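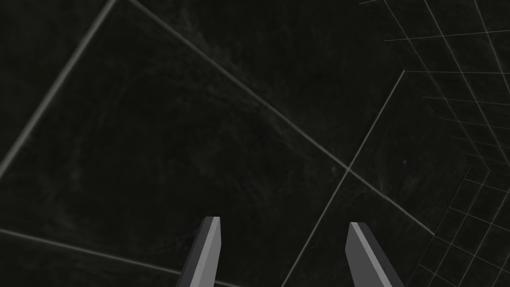
Our project looked at what happened to the nine people on the packing floor at Benach, a mail-order parts firm, when two picking arms were brought in. Before any arm was switched on, the firm tried the job out in simulation, and the packers were asked to sit in. Most of what they saw was like the view at the start of this report: two plain grey fingers, wide open over a dark surface, with pale lines running across it and nothing to pick up. Imani Nakamura, who has packed there the longest, told us she could not relate it to her bench at all. She asked where the boxes were. Later sessions had parts in them and went better.

We visited three times between January and the end of term. Mei Nguyen-Tran did the interviews and I kept the notes on the work itself. Bakari Mrema, the shift lead, gave us the order figures.

What the work was like before

Each packer walked to the racks, filled a tray, came back and packed it. A normal day was 400 orders for the whole floor. People chose their own route and often collected for each other. Talking happened at the racks.

What changed

The arms now fill the trays for small parts. On our last visit the floor sent out 655 orders. Large or soft items are still fetched by hand. The packers stay at their benches for most of the shift, and two of them, Everett Escobedo and Cletus Ostrowski, have been trained to clear faults and restart the arms. They did not get more pay for this at first. It was added after they raised it with Bakari.

Nobody lost their job during our project, but one person who left was not replaced.

What people said

Everett likes the new work and wants to learn how to set up the simulation himself. Cletus said he was tired of being called away from his bench in the middle of an order. Three packers said their feet hurt less and their shoulders hurt more. Imani missed the walking. Several people mentioned that the pace is now set by the trays arriving, and that it is hard to stop for a minute without a queue building up.

Problems with our study

We only spoke to the day shift. We had no figures for errors before the arms, so we cannot say if these have gone up or down. Bakari was in the room for 2 of the interviews, which may have affected the answers.

What we would suggest

Show packers a simulation with familiar parts in it from the first session. Write the fault clearing into the job description. Put a pause button at every bench, and let people swap between benches and racks during the shift. We have sent these points to the firm and have a meeting with Bakari next month.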